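Gramar Pocket 2 - comando para telemóvel

Comando bluetooth da Ondetby para jogar no telemóvel. Android e iOS, emparelha em segundos. Bateria de 3,000 mAh, carrega por USB-C. Gatilhos analógicos, dois botões traseiros programáveis. Peso 429 g com o suporte montado.
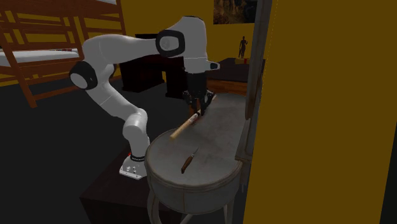
Suporte ajustavel, tira-se a capa do telemóvel antes de encaixar. Perfis de botões na app Stullow - 51 jogos já configurados, mais a caminho em março. Cabo incluído, carregador não.

Garantia de 2 anos. Envios todos os dias úteis, encomendas até ás 15h saem no própio dia. Dúvidas: falar com Nusrat Wijesinghe, apoio ao cliente.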